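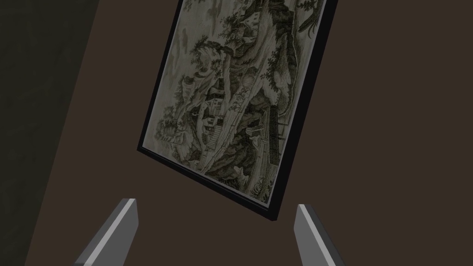
Section 6 covers running the Jotmont simulator as a visitor demonstration on an open day. It assumes the simulator is already installed on the demo computer and that you have done the basic driving exercises in Section 3. Visitors watch the wrist view on the large screen while one person at a time drives the arm. Start each turn from the wall pose, with both gripper fingers open at the bottom of the view and the black-framed landscape print tilted above them on the brown wall. The print has fine line work in the cliffs and rooftops, and you will use it in step 5 to check the sharpness of the large screen.

6.1 Before visitors arrive

Allow 20 minutes for these steps.

1. Turn on the demo computer and the large screen. Wait for the desktop to appear on both.

2. Open Jotmont and choose Demonstration from the start menu. Do not choose Training. Training mode writes a log for every turn and will fill the disk during a long day.

3. Under Room, select Galtstead. Loading takes longer the first time after a restart.

4. Under View, select Wrist. Drag the window to the large screen and press F11.

5. Stand where the visitors will stand and look at the buildings in the print. The roof lines should be clean. If they look smeared, open Display and set Detail to High.

6. Set the speed limit to 400. The factory setting is 2000, and first-time drivers find it hard to control.

7. Plug in the Kirkitz hand controller. The light on the front turns green when the simulator has found it.

8. Squeeze and release the trigger. Both fingers should close and open on the screen.

Note: If only one finger moves, unplug the controller, wait for the light to go out, and plug it in again. Restarting the simulator does not clear this fault.

6.2 Running a turn

1. Press Home to return to the wall pose.

2. Hand the controller to the visitor and show them the stick and the trigger.

3. Ask them to level the view first. The tilt is part of the start pose, and turning the wrist until the picture frame sits square gives them a feel for the stick before they try anything harder.

4. Let them pull back from the wall and look around the room.

5. End the turn with Stop, then Home.

Visitors often try to take the picture off the wall. In the Galtstead room it is fixed and cannot be gripped. The fingers will stop against it and a contact tone will sound. Have the driver back away slowly until the tone ends.

CAUTION: Rapid wrist motion on a large screen can make some people feel dizzy. Place chairs at the back of the viewing area and press Stop at once if anyone feels unwell.

CAUTION: Tape the controller cable to the floor. Do not run it across the visitor entrance.

6.3 If the view freezes

1. Press Stop and wait for the status bar to read Idle.

2. Press Home. If the view still does not move, close the room and load it again.

3. If code 3447 is shown, the controller connection has timed out. Unplug the controller and repeat steps 7 and 8 of Section 6.1.

6.4 Closing down

1. Press Stop, then Home, and exit Jotmont from the File menu.

2. Unplug the controller and return it to its case with the cable coiled loosely.

3. Turn off the large screen before the computer.

Report faults on the Herath support form and include any code shown. Questions about this section go to Duarte Pacheco.

Section revised Monday, April 25, 2022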